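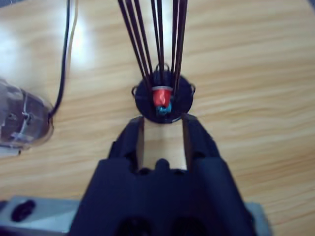

The stick holder, red cap and little blue piece included

From: the Beltrán kitchen corner
To: Surnard shared-spaces list
Date: December 8, 2025
Subject: Re: Re: coffee table, what stays and what goes

On the list, an upstairs member wrote:
> Can we please settle the coffee table before January? I came down to
> make one cup and had to move 7 things to get at the machine. Also
> what IS the black round thing with all the sticks in it? If it's a
> diffuser it doesn't smell of anything, and if it's not a diffuser
> I'd like to know why it lives next to the coffee.
> I vote we clear the lot and start over.

Okay, sticks first, and thanks for asking so politely (sort of). I went down and had a good look at it. Round black base, red cap in the middle, a bit of turquoise under the cap, and three skinny wire loops around the rim. I always figured the loops were for hanging something, but I've never seen anything hung on them. I'm pretty sure it came over with the Zastness boxes when we gave up the second floor, and it's been handed from shelf to shelf ever since. If it's yours, speak up! Otherwise I'd move it to the windowsill by the mailboxes, where people can admire it without poking themselves in the eye while they reach for a cup.
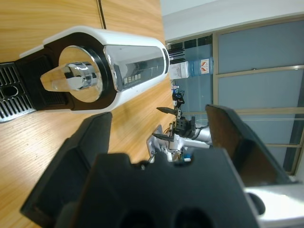
My real beef is with where the machine goes. We've had it in 2 spots since the Firnach folks moved out, and both times somebody complained about the walk. I'd like it to stay on the wood table for good, same side of the room as the water dispenser, so that filling the tank doesn't mean a parade across the floor with a dripping jug. The big chrome dial and the row of four buttons should face whoever is standing there, too – I'm left-handed and I still can't work that lever backwards. And can we agree that the slotted grate gets rinsed by the last person out? It takes 9 seconds. I timed it.

As for clearing the lot, I'm against. We don't own that much. Keep the machine, keep one tray for spoons and used capsules, keep a glass or two for people who like to see what they're drinking. 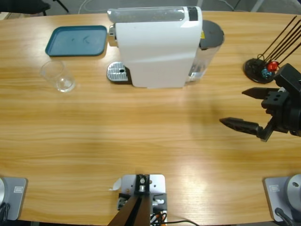

Everything else can go in the cabinet, and I'll put a label on the door so we don't end up with three open boxes of sugar again. Speaking of which, we have over 100 capsules left from the last order, mostly the strong ones, so please don't buy more until those are gone. If you only drink decaf, write your name on the sheet and I'll add a sleeve next time.

I can do the moving myself one evening this month. If you hate the windowsill idea, reply to the list and not just to me, so I don't have to forward it all around.

Oh, and whoever borrowed the long spoon from Surnard's side, they'd like it back.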